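3.2 Weighing station and handling of fruit

Fruit was graded at two benches, one at the Presmont packing shed and one in the teaching kitchen at Jirkus. Both benches followed the layout proposed by Urrutia for small growers, in which each apple is held on a shallow tray before it is weighed. Trays were wiped between lots and left to dry in the rack. A lot consisted of 40 apples drawn from a single bin, and lots from the February harvest were kept apart from later ones. Apples with broken skin were set aside and do not appear in the tables.

Colour was judged by eye before weighing, under the ceiling lights and with the blinds closed. Each apple was given a ground colour and a blush class, and the cheek with the most red was taken as the reference side. Agreement between the two graders was 90 per cent for ground colour and lower for blush, mainly in fruit from the Peltonen block.

Figure 2. Tray and scale at the weighing station.

The distance an apple travels between tray and scale affects bruising more than the time it spends on either. We therefore kept the two side by side at the same height, and set a limit of 10 cm on the lift. In Figure 2 the cream tray, with its rounded corners and low rim, lies to the left of the white scale with only a narrow strip of dark tabletop between them. The apple on the tray has a yellow-orange ground with a blush on its right side, and would be recorded as partly blushed. The scale was zeroed at the start of every lot.

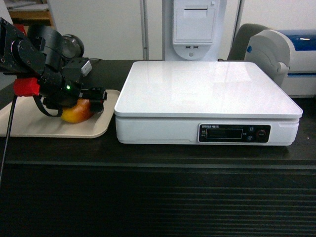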